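Odemell Road and Field Runners
Minutes of the September club meeting, 8 Sep 2026, 7.30 pm, upstairs room

1. Apologies and last minutes
Apologies were read out. The August minutes were agreed with one correction: the under-15 girls finished second at Grerkus and not third, and the meeting was very pleased to put that right! A second place with two of them racing up an age group is the best result the girls have had in that fixture.

2. Matters arising
The missing box of shoe spikes has been found (in the gazebo bag). The pins have not. A new box of safety pins to be bought before the first league race, large ones please, as the small ones bend.

The summer track sessions finished on the last Thursday of August. Numbers stayed high right to the end, even on the night of the thunderstorm, and several people who came along for a taster have now joined. A big thank you was recorded to all who led a group.

3. Money
The club account stands at £3455 after the track hire was paid. Two items are still to go out: league affiliation and the deposit on the coach for the Huenchumán Relays. Subs are coming in nicely. It was agreed to leave senior subs as they are for another year and to keep the student rate.

4. Winter league
First fixture is at Grerkus, on the old course with the double climb. This was greeted with cheers and some groans. The course has been altered slightly so that the long lap no longer crosses the lane, and the lap now measures 2102 metres. Senior women and senior men will run the same number of laps for the first time, which the meeting thought was a splendid change and long overdue.

Team managers asked for the following:
- names in by the Wednesday night before each race
- vests to be worn, not just carried (plain tops lost us points last winter)
- at least two adults with the under-13s at the start, as the start pen gets very crowded

It was pointed out that we have enough senior women this year to close two full teams, perhaps three if everyone is fit. We have never done that before and there was a real buzz in the room about it. The B team places count in the league table, so anyone thinking "they don't need me" should please think again and turn up.

Muddy shoes on the coach: bring a bag.

5. Our own race
The Stoltier Hill Race will go ahead on its usual weekend. Entries opened at the start of August and have gone faster than in any year we have kept a record of. The limit is 300, set by the narrow gate at the top of the first field, and it was agreed after a good long talk not to raise it. The race is loved for being friendly and a bit rough round the edges, and a queue at the gate would spoil it.

Course marking will be done the afternoon before, using the yellow tape on the upper half where the red does not show against the bracken. The junior race will start half an hour earlier than last year so that the children can finish and still get up to the wall to shout for the seniors. That was wonderful last year for those who managed it.

Soup: yes, again, and more of it. Two sorts.

Prizes will go to the first three in every age group, and there will be a new one for the fastest final descent. It was suggested that the descent be timed from the cairn, which will need a second watch and a willing person in warm clothes. 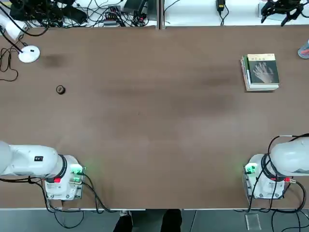
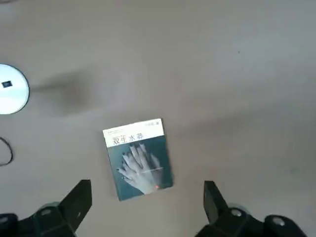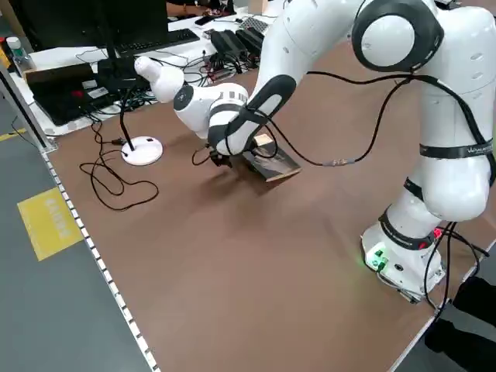 From the floor came the view that a descent prize might tempt less experienced runners to take risks on the loose section below the cairn, and that timing from the lower wall would be every bit as exciting with far better footing. There was strong support for this. Agreed: the timed stretch will begin at the lower wall. The speaker also asked that the race notes say plainly that the loose section is to be taken with care, and this will be added.

6. Huenchumán Relays
We are sending four teams, including a mixed veteran team for the first time. Running order to be settled on the day by the team managers. The coach leaves from the leisure centre car park and will not wait for latecomers, however fast they are on the third leg.

The tent needs a new centre pole. Agreed to buy one.

Last year's baton was dropped twice by the men's A team, so there will be a baton practice at training next week. All welcome, and it is great fun even for those not in a team.

7. Training
The Tuesday hill group moves to the lit path when the clocks go back. The Thursday group will stay on grass for as long as there is light enough, then join the road group.

A beginners' block of eight weeks starts after half term. The spring block was a joy, and most of that group are still running with us on Saturdays. Run leaders wanted for the middle weeks.

Head torches are to be worn on all road runs after dark, and something bright on the back as well.

8. Kit
The new long-sleeved tops have arrived and look superb. The green is a little deeper than the vest but the meeting liked it. Sizes come up small. A second order will be placed once there are enough names on the sheet. Children's hats are sold out and more are on the way.

9. Any other business
Club records: the old results books are being typed up, and 1749 race results have gone in so far. The earliest book turned out to hold a women's mile time that would still be third on our all-time list, run on cinders. Everyone wanted to hear more, so a page of old results will go in each newsletter.

Parents asked if the under-11s could have a short race of their own at the Christmas handicap. Agreed at once. One lap of the bottom field, fancy dress allowed.

A request was made for car sharing to Grerkus, where parking is tight. List to go up on the noticeboard.

10. Next meeting
First Tuesday in October, same room, same time. The hill race job list will be handed out then, so please come with your diaries.

Meeting closed at 9.10 pm.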